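Comparing Two Grippers in Simulation Before You Spend Any Money
March 2018

If you've been reading along for a while, you know I put off buying hardware for as long as I possibly can. Grippers are expensive, they arrive with the wrong bolt pattern, and by the time you find out the fingers are too short for your parts the return window has closed (ask me about last June, or better yet, don't). So this time I want to walk you through the way I try out two parallel grippers in a simulator first, using the wrist camera view, which I think is the most underrated seat in the house.

I'll be using the two models I happen to have on my machine, the Daltari and the Lavum. Both are plain two-finger grippers, and you can follow along with any pair you like. My simulator is Tistau, but the menus in other packages are close enough that you shouldn't get lost.

Step 1. Set up the camera before anything else

Attach a virtual camera to the wrist so that it looks out past the palm, and parent it to the wrist link and not to a finger. I know that sounds obvious, but I once spent a whole evening wondering why my view wobbled every time the jaws moved! Open the jaws all the way and check that you can find both fingertips in the view. If the palm hides what you're reaching for, tilt the camera a few degrees at a time and write down the angle you settle on, so both grippers get the same one. 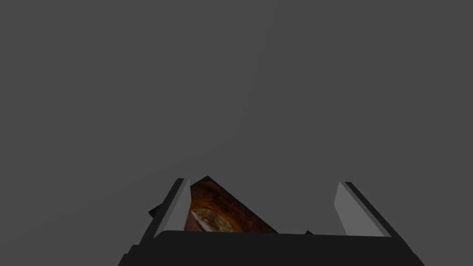
While you're in there, leave the backdrop a plain gray. I used to load a full room with walls and shelves, and it was pretty, but it slowed everything down and told me nothing about the jaws. You can always bring the furniture back later on.

Step 2. Pick objects that will argue with you

A simple cube makes every gripper look wonderful. Please do include one, it's a nice sanity check, but then move on to things with curves, thin stems and handles. Bathroom fixtures turned out to be a favorite of mine. A faucet lever gives you a small shape to approach, a basin rim is curved and gets in the way of the palm, and a soap pump has a wider head sitting on a narrow stem, so you have to decide which one you're going for.

Step 3. Run the same list twice

I do 50 approaches per gripper, with the same starting poses and the same closing speed. Save the poses to a file so you aren't tempted to help out the one you like better. Keep friction identical too - this is the setting people forget, and it will happily ruin a week of comparisons. For each run I write down whether the fingers reached the object without the palm bumping something first, and whether the object stayed put when the wrist lifted.

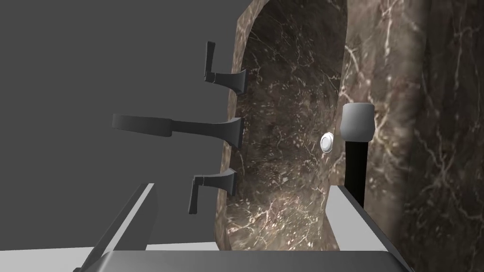 Ó Dálaigh wrote in to say that friction is only half of it, and that contact stiffness should be locked down as well: "I had 294 runs I couldn't use, all because one model came with softer pads by default. Check the pad settings in both files before you start, then check them again after any update."

I've added that to my own list, with thanks. If you do only one extra thing after reading this page, open both gripper files side by side and compare the pad settings line by line. It takes a cup of coffee's worth of time.

Step 4. Look at the misses

Once the runs are done, go back through the failed ones in the wrist view and step through them slowly. Sort them into palm bumps, slips and plain bad aim. The bad aim pile belongs to you and your poses, so fix those and run them again before you blame either gripper. I usually have to repeat 14 or so poses, and I've made my peace with it.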